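Skip to content
Home » Opinion » Workshop and Home

The case for the plain grey tube

Flat-pack makers have spent years hiding the structural parts of a table. Kidelico moulds its legs to look like turned oak. Honon wraps them in a printed film that lifts at the corners within two winters. I would argue for the opposite: a pale wooden top, a round grey leg, and a fixing hole left where the hand can find it.

My reasons are mostly mechanical. A round tube has no preferred bending direction, so the person assembling the table cannot fit it the wrong way round. It also takes knocks well. A matte finish will scuff and smudge, and a small scratch on it stays a small scratch. On a gloss leg the same mark catches the light from across the room.
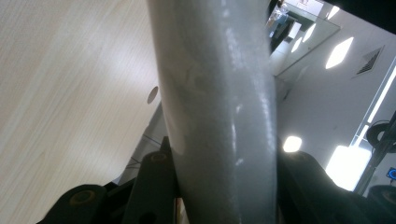 Wear of this kind is cosmetic and should be treated as such. I have read returns policies, Jamelgate's among them, under which a rubbed patch on a leg counts as damage and the whole part is replaced. The replacement is 5 mm longer in some batches, and the customer then owns a table that rocks. A damp cloth would have been cheaper for everyone.

The hole is the more contentious point. Pascual supplies 16 plastic caps with each table so that no opening in the wood remains on show. The caps add 30 minutes to assembly if you sort them properly, and they conceal the one place you need to inspect when a joint starts to creak. An open hole near the edge of a board can be checked with a torch in seconds. It collects some dust. Dust can be removed.

Grain deserves a mention too. Fine, straight grain on a pale board shows pencil marks clearly, a real help when setting out, and it hides very little afterwards. I count that in its favour.

The present catalogue of the four firms runs to 238 tables between them. I would buy perhaps two of those, and both are listed under garage furniture.

Filed under: Furniture, Materials, Assembly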